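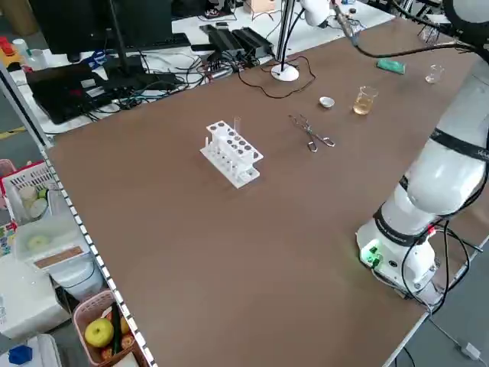
The arm bench at the Wallner Road workshop, with rack, tongs and beakers set out.

Call for participants: bench arm build, Stultia Workshop
Posted in April by the Stultia build group

We want people to help finish Geron, our shared bench build. Two white arms work across one brown tabletop, and the job we are teaching them is simple glassware handling – picking up tubes, moving a beaker, putting the tongs back. The work is unpaid. Tea and tools are provided.

You would come in one evening a week from 18:30 and take on one of the jobs listed further down. You don't need a background in robotics. Steady hands and some patience with cables matter more. If you can read a bit of Python, say so when you write.

Sessions run for two hours. New people spend the first one learning where the red buttons are and resetting the bench between runs. We have logged 1,584 runs so far and would like a good many more before summer. 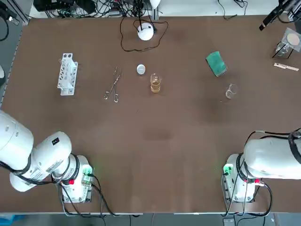
What we need help with
- Resetting the glassware and keeping the run log
- Tidying the cable runs behind the table
- Printing and fitting new gripper pads
- Writing up the build notes

To apply, send a few lines to the build group through the Cumance noticeboard. Under-18s need an adult with them.

43 shares | 30 comments

Recent posts
Laser cutter back in use
Wanted: second-hand bench power supply
Geron build notes, part four
Storage shelf rules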